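Refilling Straw Cups and Packing Straw Bundles at a Beverage Station

Applies to: canteens, kiosks and event counters operated by Sollham Catering Services
Issued to: counter staff, stock room staff and casual event staff

Purpose

This guide sets out the standard procedure for opening a bundle of drinking straws, filling the counter cup, and returning the remaining straws to storage in a clean and orderly condition. It applies to all sites, including the Wallska kiosk and the temporary counters used for outdoor events.

Straws are handled in large numbers, touched directly by customers' mouths, and stored in light packaging that tears easily. Most losses recorded at our sites are the result of bundles left open on shelves or tipped out when a bag splits. The steps below are intended to reduce that waste.

Before you begin

Choose a flat, stable surface with enough clear space to lay a full bundle down lengthwise. A bench or table used for food preparation may be used between tasks, provided it has been cleaned and sanitised first. Do not work on top of cartons, on a chest freezer lid or on the counter in front of customers.

You will need:

One sealed bundle of straws in its original bag
One clean, dry cup or tumbler for the counter
One lidded storage container, long enough for the straws to lie flat
Food-safe clips or resealable ties
A marker and a roll of date labels
Sanitising spray and disposable cloths

Wash and thoroughly dry your hands. Damp hands cause straws to cling together and leave moisture inside the bag. Gloves may be worn at sites where the local food safety plan calls for them, and should be changed if you leave the table for any reason.

Check the bundle while it is still sealed. Reject it if the bag has been punctured, if there is moisture on the inside, or if the straws are visibly crushed. Rejected bundles are to be set aside on the returns shelf with a note of the fault. They are not to be used for staff drinks.

Choosing the cup

The counter cup should be about two-thirds the height of the straws. A shorter cup allows the straws to lean outward and fall when one is pulled. A taller cup obliges customers to reach inside, and they will usually touch several straws before removing one.

Clear cups are preferred at all sites. Staff can see the level at a glance, along with any dust or liquid that has collected at the bottom. Where a cup has cracked or clouded, replace it. Cups are to be washed and fully air-dried before each refill. Wiping the inside with a cloth is not an adequate substitute, as fibres are left behind and will stick to the straw ends.

Opening the bundle

1. Lay the bundle flat on the table with the sealed end of the bag pointing away from you.

2. Steady the lower part of the bundle with one hand. Apply only enough pressure to stop it rolling.

3. Open the bag along the top seal. If the bag has a tear notch, use it. If it does not, cut straight across with clean scissors, keeping the blades well clear of the straws. Do not pull the bag apart from the sides, as the plastic will generally split down its full length.

4. Place any offcut directly into the bin. Small strips of clear plastic are difficult to see on a pale surface and have been found in both cups and ice wells.

5. Smooth the open edge of the bag flat. This brings the straws level and makes it easier to take an even handful.

Filling the cup

1. Stand the cup at the far side of the bundle, within easy reach.

2. Slide a small handful of straws from the open end of the bag. Hold them at the middle, never at the tips.

3. Tap the lower ends once on a sanitised section of the table so that they sit level, then lower them into the cup together.

4. Repeat until the cup is comfortably full. The straws should stand upright with slight movement between them. If a single straw cannot be withdrawn without lifting its neighbours, take a few out.

5. Straws with a bendable neck must all face the same way, with the neck at the top. Straight straws may be placed either way up.

Any straw that touches the floor, an unsanitised surface or clothing is to be discarded. A straw is not to be rinsed and returned to the cup under any circumstances.

Closing and storing the remainder

A part-used bundle must be closed as soon as the cup is full. It should not be left open in anticipation of a second refill later in the shift.

1. Lay one hand flat near the open edge of the bag and press gently toward the opening to release trapped air. Keep the other hand over the lower part of the straws so that they stay parallel.

2. If the straws have crossed over one another, correct this before closing. Roll the bundle a quarter turn under the palm, in each direction, until they settle. Forcing crossed straws into a container is the most common cause of crushing.

3. Fold the open edge over twice and secure it with a clip or tie. Staples and rubber bands are not permitted.

4. Write the date of opening on a label and fix it to the outside of the bag, clear of the fold.
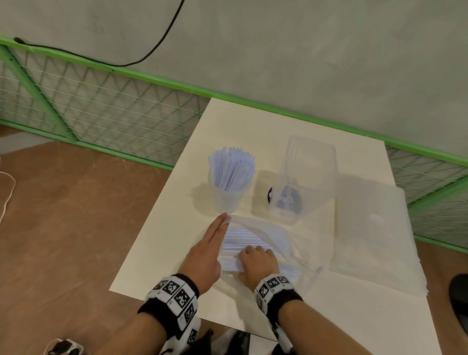 5. Place the closed bundle in the storage container with the label facing up. Bundles may be stacked two deep. Beyond that, the weight begins to flatten the lower layer, and this is particularly so with paper straws.

6. Fit the lid and press down along all four edges. A lid that lifts at one corner will admit dust and insects, and the container should be withdrawn from use until a matching lid is located.

Containers are to be kept on a shelf at least 22 centimetres above the floor, away from direct sun, dishwashers and cleaning chemicals. Plastic and paper straws must be stored separately. Paper straws will take on moisture and odour from neighbouring goods and should never share a shelf with coffee, spices or detergent.

Stock rotation

Opened bundles are always used before sealed ones. Where two opened bundles are found in the same container, use the one with the earlier date and notify the stock room so that the label system can be checked.

The Wallska kiosk holds a standing stock of 516 straws, excluding those in the counter cups. Other permanent sites set their own level in consultation with the stock room. Event counters are issued with sealed bundles only and return any unopened bundles at close. Part-used bundles from outdoor events are discarded, whatever their apparent condition.

Sites supplied through Magalhães should note that the bundles arrive in an outer sleeve as well as an inner bag. The sleeve should be removed in the stock room and flattened for recycling. It does not count as protective packaging once the inner bag has been opened. Sites supplied through Jekach receive a single-bag bundle and may carry it directly to the counter area.

Cleaning the work area

When the container has been put away, clear the table completely, spray and wipe the surface, and allow it to air-dry. Check the floor beneath and around the table. Straws roll a surprising distance and are a slip hazard on smooth floors — particularly near doorways and behind counters where staff are carrying trays.

The counter cup is to be emptied and washed at the end of every trading day. Straws remaining in the cup at close are discarded. For this reason, the final refill of the day should be a small one, and staff are asked to use their judgement in the last hour of service.

Common difficulties

The bag splits while being opened. Transfer the straws at once to a clean food-grade bag of similar length and label it with the opening date. Do not repair the original bag with tape.

Straws cling together. Static is common in dry weather and in heated rooms during winter. Slide the straws apart with clean, dry fingers. Do not mist them with water.

The cup tips over. This generally indicates that the cup is too light or too narrow for the length of straw. Use a heavier tumbler, or move the cup into a fixed holder. Straws that have spilled onto the customer side of the counter are to be discarded.

Straws do not fit the container. Straws longer than the container must not be placed diagonally or bent at the neck to save space. Request a longer container from the stock room.

Customers remove several at once. Reduce the fill level and place the cup within the sight line of the person serving. At sites where straws are provided on request only, the cup is kept behind the counter and handed over by staff.

Accessibility

Some customers require a straw in order to drink safely. A supply of flexible straws must be available at every site during all hours of service, including sites that otherwise offer paper straws or none. Staff should provide one promptly when asked and should not seek an explanation.

Questions about this procedure should be directed to the site supervisor in the first instance. Requests for containers, lids, labels or clips are made on the weekly stock sheet and will be filled with the next scheduled delivery.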